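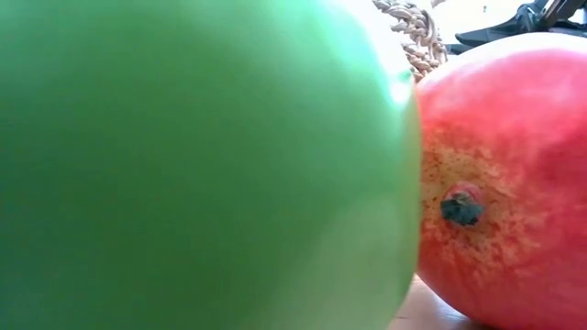 과일 정기배송이라는 말이 처음 나왔을 때 나는 신문 구독의 과일판쯤으로 이해했다. 돈을 먼저 내고, 무엇이 올지는 보내는 쪽이 정한다. 요즘 업체들은 이것을 '큐레이션'이라고 부른다. 붉은 과일 한 알이 초록빛 둥근 것 옆에 놓이고 뒤쪽에 바구니가 보이면 사람은 일단 마음이 풀어진다. 나도 그렇다. 그래서 과일 정기배송 서비스 콜리몬(Kollimon)에서 상품 기획을 맡고 있다는 담당자를 만나러 갈 때는 질문지를 미리 인쇄해 갔다. 담당자는 이름을 쓰지 않는 조건으로 인터뷰에 응했다. 회사 이름은 써도 된다고 했다.

월요일 오전이었고, 사무실에서는 택배 상자 냄새가 났다. 첫 질문은 가격이었다. 동네 시장에서 사면 더 싼 것을 왜 매주 돈을 내고 받아야 하느냐고 물었다.

"시장이 더 싼 품목이 있죠. 부정하지 않아요. 저희는 고르는 수고를 덜어드리는 값을 받는 거고요."

고르는 수고라는 게 그렇게 큰가. 나는 과일 고르는 일을 수고라고 생각해 본 적이 별로 없다. 참외 꼭지를 들여다보고 수박을 두드리는 일은 장보기에서 그나마 재미있는 부분에 속한다. 그렇게 말했더니 담당자가 웃었다.

"두드려서 맞히세요?"

못 맞힌다. 절반은 틀리는 것 같다. 그래도 틀린 책임이 나에게 있다는 점은 분명하다. 정기배송에서 맹탕인 멜론이 오면 그 책임은 누구에게 있는지 물었다. 담당자는 당도 보장제를 이야기했다. 기준에 못 미치면 다음 회차에 적립금으로 돌려준다는 것이다. 기준에 못 미쳤다는 것은 누가 판단하나.

"고객님이 사진을 올려주시면 저희가 확인해요."

사진으로 단맛을 확인한다고요, 하고 되물었다.

"사진은 상태를 보는 거고, 맛은 고객님 말씀을 믿는 편이에요. 다만 같은 분이 매번 신청하시면 저희도 한 번 더 여쭤보게 되죠."

여쭤본다는 말이 무슨 뜻인지 더 캐물었더니, 상담원이 전화를 건다고 했다. 맛없다고 세 번쯤 말하면 전화가 온다는 얘기로 나는 받아 적었는데, 담당자는 횟수가 정해져 있지는 않다고 고쳐 달라고 했다. 고쳐 둔다.

다음은 '산지 직송'이라는 말이다. 콜리몬의 상자 옆면에는 이 네 글자가 크게 찍혀 있다. 농장에서 우리 집까지 바로 온다는 뜻이냐고 물었더니 답이 길어졌다. 산지에서 선별장으로, 선별장에서 포장 센터로, 거기서 집으로 온다. 포장과 배송은 헤데고르(Hedegaard)라는 물류 회사에 맡긴다. 그러면 중간에 두 곳을 거치는 셈인데 그걸 직송이라고 부르느냐고 물었다.

"도매시장 경매를 안 거친다는 의미로 쓰고 있어요. 업계에서는 대체로 그렇게 씁니다."

업계에서 그렇게 쓴다는 것과 소비자가 그렇게 읽는다는 것은 다른 문제 아닌가.

"그 지적은 내부에서도 나왔어요. 문구를 바꾸자는 얘기도 있었고요. 그런데 바꾸면 주문이 줄 거라는 의견이 더 셌죠."

이 대답은 솔직해서 오히려 더 물을 것이 없었다. 나는 질문지의 다음 줄로 넘어갔다.

못난이 과일에 대해서도 물었다. 콜리몬은 지난 10월부터 모양이 고르지 않은 과일만 담은 '히티트덴(Hititden)' 상자를 따로 팔고 있다. 버려지는 과일을 살린다는 설명이 붙어 있다. 정말 버려지던 것들인가. 내가 아는 과수원에서는 흠 있는 사과가 버려지지 않는다. 즙을 내거나 잼 공장으로 가거나 친척들에게 간다. 우리 집 냉장고에도 해마다 그런 사과즙이 한 상자씩 들어와서 봄까지 남는다.

"전량이 폐기될 물량이라고 말씀드리기는 어려워요. 가공용으로 갈 것도 섞여 있습니다. 가공용보다는 저희가 값을 더 쳐드려요."

얼마나 더 쳐주는지는 농가마다 계약이 달라 밝힐 수 없다고 했다. 소비자 가격이 일반 상자보다 얼마나 싼지는 홈페이지에 나와 있으니 나도 안다. 기대만큼 싸지 않다. 흠집이 있다는 이유로 농가가 덜 받은 돈이 전부 소비자에게 오는 것은 아니라는 얘기가 된다. 담당자는 선별에 손이 더 간다고 설명했다.

"못생긴 것과 상한 것을 구분해야 하니까요. 예쁜 과일은 보면 바로 알아요. 못난이는 하나하나 돌려봐야 해요."

이 말은 그럴듯했다. 집에 와서 귤 한 봉지로 해 보니 정말 시간이 더 걸렸다. 그렇다고 그 시간이 가격 차이를 다 설명하는지는 모르겠다.

양에 대해서도 이야기했다. 혼자 사는 사람에게 매주 오는 과일 상자는 숙제에 가깝다. 나는 다른 업체의 것을 두 달 받아 보다가 끊었는데, 마지막 상자의 자두를 다 먹지 못해 냉동실에 넣었고 그 자두는 아직 거기 있다. 담당자는 격주 배송이 있고 '건너뛰기' 버튼도 있다고 했다. 그 버튼이 어디에 있는지 그 자리에서 같이 찾아보았다. 앱을 열고 내 정보로 들어가 구독 관리를 누르고 아래로 한참 내려야 나왔다.

"이건 저희가 개선하려고 해요."

언제요.

"일정은 아직 없습니다."

해지는 더 깊은 곳에 있었다. 해지 버튼을 누르면 왜 떠나는지 묻는 화면이 나오고, 그다음에 할인권을 주는 화면이 나온다. 할인율은 40퍼센트였다. 계속 남아 있는 사람에게는 이 할인권을 주느냐고 물었다. 담당자는 커피를 한 모금 마시고 나서 말했다.

"주지 않죠."

그러면 오래 받는 사람이 제일 비싸게 먹는 것 아닌가. 담당자는 장기 고객에게는 명절 선물이 나간다고 했다. 무엇이 나가느냐고 물으니 배라고 했다. 과일을 매주 받는 사람에게 과일을 선물로 보낸다.

마지막으로 고객 만족도 이야기를 꺼낸 것은 그쪽이었다. 조사 업체 이디스(Idis)에 맡긴 설문 결과가 좋게 나왔다며 인쇄물을 건네주었다. 설문 대상을 보니 구독을 유지하고 있는 사람들이었다. 떠난 사람에게도 물어봤느냐고 했더니 그건 별도 조사라고 했다. 별도 조사를 한 적이 있느냐고 다시 물었고, 담당자는 확인해서 메일로 알려주겠다고 했다. 이 글을 쓰는 지금까지 메일은 오지 않았다.

나오는 길에 담당자에게 본인은 과일을 어디서 사느냐고 물었다. 직원 할인으로 자기네 상자를 받는다고 했다. 그런데 딸기만은 집 앞 가게에서 산다고 덧붙였다.

"딸기는 보고 사야 돼요. 밑에 깔린 게 어떤지 봐야 하거든요."

콜리몬 홈페이지에는 딸기 상자가 있다. 지금 예약을 받고 있다.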